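Szu-yu Ho
@szuyuho

Okay, I have been promising a thread about bins for weeks and it's Sunday and the coffee is still hot, so let's talk about bins. Sheet-metal ones, open on top, the kind you tip parts into and then forget you own.

Chi-keung asked me why I get so worked up over a box with sloping walls. Fair question! I spent most of December with my arms in one, and by the end of it I had opinions about every corner.

First one: slope your walls. We started out at Skitgate with a straight-sided bin, because that's what was in the storeroom, and anything that landed against a wall just stayed there, standing on end and looking smug. Tapio Laitinen folded us a new one with the sides leaning outward and I could have hugged him (I did, a little).

Second: paint is a lovely idea and it will not last on the floor. The walls still look decent, a bit smudgy at the back. The floor is another story. We tipped a tray of blocks into ours 400 times before I stopped keeping the tally, and every one of those blocks has left its autograph.

I used to mind the scratches. I even got a quote for a rubber liner from Dendetti, and Yee-man talked me out of it over lunch - she said blocks would grip on rubber and pile up instead of sliding out flat, and she has been around parts bins a lot longer than I have. So, scuffed gray floor it is. I've grown fond of it.

Third, and this is for everyone who wrote to ask what we put in there: plain bars. Red ones and green ones, all simple block shapes. Ching-wen painted the first batch in her garage and had more than 1000 done before she told anyone how many she was planning to make. We only ever needed a handful at a time, bless her.

Why two colors? Mostly so that when they land on top of each other you can tell at a glance where one ends and the next begins. We tried all one color for a while and I'd be leaning over the bin at 4 in the afternoon, squinting, wondering if I was looking at one long block or a couple of short ones. 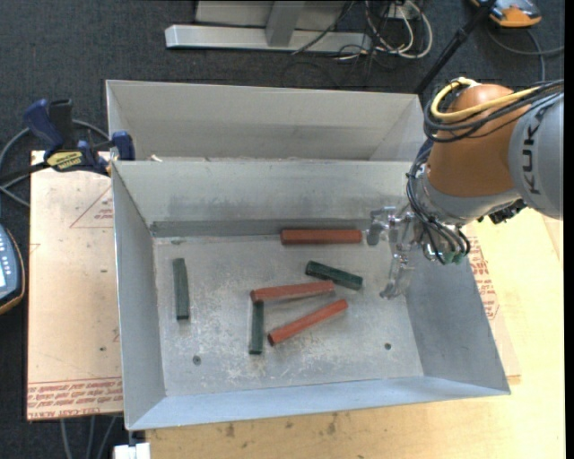 The thing I like best is how a small tip spreads out. Fill the bin up and it's just a heap, there's nothing to look at. Keep it to a few and you get one off by itself on the left, a couple lying across each other, one up near the back wall. Every tip gives you a new little arrangement and I never get tired of it.

Somebody always asks about cleaning. Dry brush, corners first, then a rag along the line where the back wall meets the floor. I don't use any spray on ours, it leaves a film and then the dust sticks to the film and you're worse off than when you started.

If you're having one made, ask for the edges to be folded over. Tapio does this without being asked but not every shop will, and I have the scar on my left thumb from the old one to show for it.

Ching-wen has just messaged to say she's thinking about blue for the next batch. Please send help, or shelves.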